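Moving the kitchen, one box at a time

I have lived at 33 Ristance Street for long enough that the real estate agent had to look up what I was paying. She went quiet on the phone, the way people do when they find a coin down the side of the couch, and a fortnight later I had a letter. So I'm moving. I'm told the market has changed.

The new place is a two-bedroom flat above a dry cleaner in Tuvska, a suburb I had previously known only as the spot where the train stops for no reason. It has a balcony with room for one chair or one person. It has an Elex oven, a make I'd never heard of, with a dial showing seven symbols and no numbers. One of the symbols is a snowflake. I've decided not to find out.

What I want to write about, though, is packing, which I had remembered as a weekend job. I was wrong by about the length of June.

The trouble is that you don't pack a house, you hold a hearing into it. Every object gets called up and asked what it's been doing all these years. The fondue set had nothing to say for itself. Neither did the second fondue set. I own a pasta machine that has made pasta once, on a night when we ate at ten and the bench looked like a plasterer had been through. I wrapped it in a beach towel and put it in the box for keeping, and I would like the record to show that I did so with my eyes open.

Books were worse. I counted them for the removalist's online quote form, which wanted a figure and wouldn't accept "a few". 558. I took the number as a personal criticism and started a pile for the op shop, then spent the rest of the evening sitting on the carpet reading the pile. By bedtime it had shrunk to two books, both about investing. 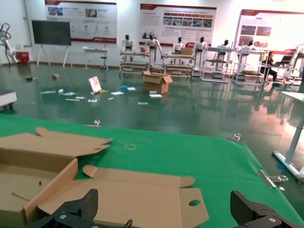

4 min read

Then there's the matter of getting boxes. When I was a student you went round the back of the bottle shop and asked nicely, and you came home with something that had held twelve bottles of shiraz and would have held a piano. Now you buy them. Lazarević Removals will sell you a "Home Starter Bundle" for $222, flat-packed, and a tape gun if you're feeling reckless. I paid it. I have bought a fridge for less.

They arrive as a sort of cardboard pancake, and every one of them assumes you did well in geometry. There are flaps that go in first and flaps that go in second, and if you get the order wrong you end up with something that is perfectly sturdy and can't be opened. I got faster at it. By the end of the first week I could do one while on hold to the electricity company, and I was on hold to the electricity company so often that I briefly had more boxes than things.

My system was to write the contents on the side in texta. The early ones are beautiful. "Kitchen: baking tins, large. Muffin trays. Rolling pin." About midway through the hallway cupboard I lose heart, and the labels become "Kitchen misc", then "Misc", then "Cords". There are three called "Cords". I don't know what any of them plug into, but I know that the day I chuck one out will be the day before I need it, and so they're all coming to Tuvska with me to sit in a new cupboard.

The garage I did last, and badly. I found four half tins of the same white paint, a cricket bat with no rubber on the handle, a tent that smelled like a decision, and a doona I'd accused an old housemate of stealing. I had been quite cold to that housemate. I've thought about sending a message, but I can't work out how you'd start it.

The truck comes at 7 in the morning. The man on the phone told me to have everything "ready to roll", and I said of course, standing in a room with one clear path from the door to the kettle. The kettle goes in last. So does the mug, the teabags, the phone charger and the cat, who has been asleep in the linen box since lunch and has been labelled accordingly.

I went for a walk up the street tonight to say goodbye to the jacaranda on the corner, but somebody had parked a ute under it with the radio going, so I said it to the letterbox instead and came home. There's still the bathroom cabinet to do. I have one roll of tape left and I can't find the end of it.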